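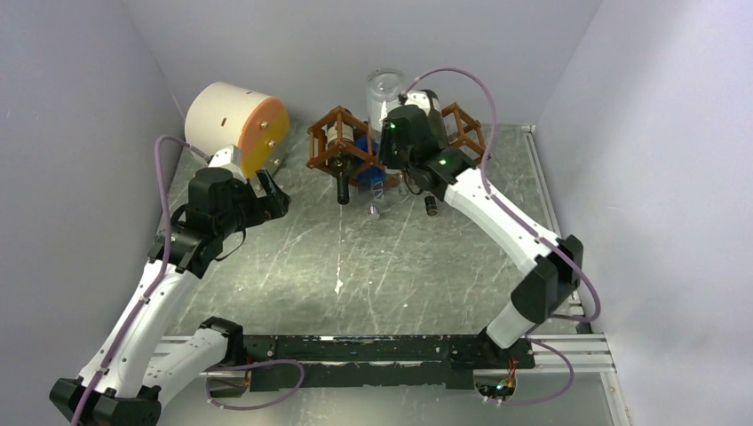

6. Mettre les bouteilles en place

Bon, si vous êtes arrivés jusqu'ici, vos casiers Gistaren sont montés et vous avez sûrement envie de tout remplir d'un coup. J'ai fait pareil la première fois, et j'ai passé la soirée à tout ressortir ! Alors on y va tranquillement, d'abord les bouteilles de vin, ensuite l'eau, et le verre en dernier.

Je pars du principe que vous travaillez sur une table ou un plan de travail bien dégagé devant vous. Il faut de la place pour poser ce qui sort et ce qui rentre (on sous-estime toujours ce qui sort). Pour le modèle long, je compte 552 mm de plateau libre devant le casier. Avec moins, on y arrive aussi, mais on finit par poser des choses par terre.

Avant de commencer

1. Essuyez le plateau avec un chiffon sec, surtout s'il est lisse. Les grains de sable et les miettes sous un casier, ça raye et ça fait un bruit affreux quand on le déplace.
2. Posez le casier à plat et appuyez doucement sur chaque coin, l'un après l'autre. S'il bascule, tournez-le d'un quart de tour et recommencez.
3. Passez la main sur les barreaux. Si vous sentez une bavure, un petit coup de papier abrasif grain 400 et on n'en parle plus. N'appuyez pas comme une brute, les barreaux sont fins.
4. Sortez toutes les bouteilles que vous comptez ranger et mettez-les debout, au fond du plan de travail, avec un peu d'air entre elles.

Remarque : ne remplissez pas un casier que vous venez de retoucher sans l'avoir dépoussiéré. La poudre se colle aux étiquettes humides et ne part plus.

6.1 Trier avant de ranger

Je sais, c'est l'étape que tout le monde saute. Pourtant elle prend cinq minutes et elle évite de se retrouver avec la plus grosse bouteille dans la main et plus aucune case assez large. Je fais mes tas par forme, jamais par région ni par couleur. Une bordelaise droite se range les yeux fermés. Une bourguignonne, avec ses épaules tombantes et son gros ventre, demande un peu plus de jeu.

Regardez aussi les goulots. Une capsule longue et bien lisse glisse entre les barreaux, alors qu'une capsule déchirée accroche à chaque fois, et un bouchon à nu mérite qu'on le garde à l'œil.
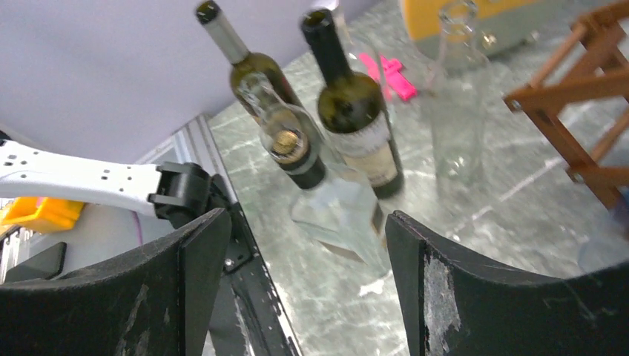 Pour le verre transparent, je fais un tas à part. Une bouteille claire posée devant une verte, on la voit mal, et c'est toujours celle-là que je renverse du coude. Mettez-la sur le côté du plan de travail ou rangez-la en premier, comme vous voulez, mais ne la laissez pas traîner au milieu du passage.

Une fois les tas faits :

1. Prenez la bouteille par le corps, une main dessous si elle est pleine.
2. Présentez le fond en premier, bien dans l'axe de la case.
3. Poussez sans forcer jusqu'à ce que le corps repose sur les barreaux du bas.
4. Tournez la bouteille pour amener l'étiquette vers vous. C'est purement décoratif, mais j'y tiens.
5. Lâchez, et attendez une seconde avant de prendre la suivante. Si elle roule, c'est qu'elle est trop étroite pour la case.

Attention : une bouteille entamée reste debout, à côté du casier. Même avec le bouchon bien enfoncé. J'ai une nappe qui pourrait vous raconter ça mieux que moi.

Si une bouteille coince, ne la tirez surtout pas par le goulot. Reculez-la en la faisant pivoter entre vos deux mains, petit à petit, et elle finit par venir. Quand elle ne vient vraiment pas, retournez le casier sur une serviette pliée et laissez-la redescendre.

6.2 Les bouteilles d'eau et autres plastiques

On m'a posé la question tellement souvent que j'ai fini par lui donner sa propre rubrique : oui, on peut mettre une bouteille d'eau dans un Gistaren ! Le plastique est léger, un peu souple, et il se faufile bien mieux que le verre. La bouteille peut même dépasser par un côté, ça ne gêne en rien tant qu'il reste de la place devant le casier.

1. Vérifiez que le bouchon est vissé à fond.
2. Couchez le casier sur son grand côté.
3. Glissez la bouteille entre les barreaux, fond en avant, et laissez le goulot sortir si elle est trop longue.
4. Soulevez le casier d'un doigt. La bouteille doit rester en place.

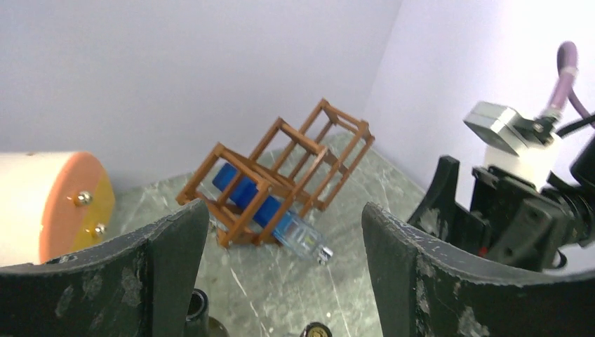 Casier couché, bouteille d'eau à l'intérieur, goulot et bouchon à l'extérieur.

Petite mise en garde quand même : quand le goulot dépasse, ne vous servez pas de lui comme d'une poignée. On attrape le casier par les longs barreaux, à deux mains, et on regarde où va le bouchon. Contre un mur, je laisse 53 mm de marge et je n'ai plus jamais cogné.

Pour l'eau gazeuse, je préfère la garder debout au frais. Ce n'est écrit nulle part chez Brosten, c'est juste mon habitude, et vous en faites ce que vous voulez.

Si vous avez plusieurs casiers, ne les empilez pas tant que les bouteilles dépassent. Alignez-les côte à côte, et gardez l'empilage pour ceux où tout tient à l'intérieur. Le plus chargé va en bas, évidemment, mais je le note parce que je me suis déjà vue faire l'inverse un soir de novembre, avec la moitié du vin de Noël en équilibre.
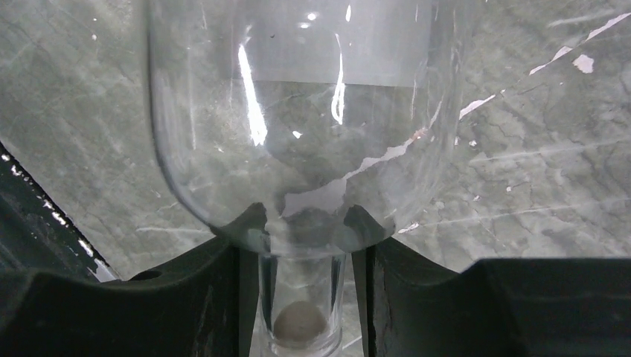
VERRERIE ET PIÈCES FRAGILES

Le verre fin, je m'en occupe toujours à la fin, quand le plan de travail est redevenu calme. Carafes, ballons, grands verres : rien de tout cela ne va dans le même casier que les bouteilles. Même si ça rentre. Surtout si ça rentre, d'ailleurs, parce qu'on se dit que ça ira très bien et on secoue un peu pour faire de la place...

1. Lavez-vous les mains et essuyez-les. Sur un verre bien propre, des doigts gras ou mouillés glissent tout de suite.
2. Tenez la pièce par sa partie étroite et soutenez la panse de l'autre main. Serrez juste ce qu'il faut.
3. Tournez-la devant une lampe. Les reflets cachent facilement une fêlure, alors changez l'angle deux ou trois fois.
4. Passez un doigt sur le bord, très doucement, pour repérer un éclat.
5. Posez-la sur un torchon plié, loin du bord de la table, et prenez la suivante.

Attention : une pièce fêlée ne se range pas, même « en attendant ». Emballez-la dans du papier journal et sortez-la de la cuisine.

Pour le transport, j'enveloppe la panse dans un torchon Tokach, ceux en coton épais, et je laisse la partie étroite libre pour garder une prise. Un linge ordinaire convient aussi. Évitez seulement les tissus à boucles, qui s'accrochent partout et qui vous arrachent la carafe des mains au moment où vous croyez avoir fini.

Remarque : les traces blanches au fond d'une carafe partent avec un peu de vinaigre tiède. Laissez agir, rincez deux fois, puis faites sécher tête en bas sur un support stable. Le support d'égouttage Qin se monte à part, les étapes sont au chapitre suivant.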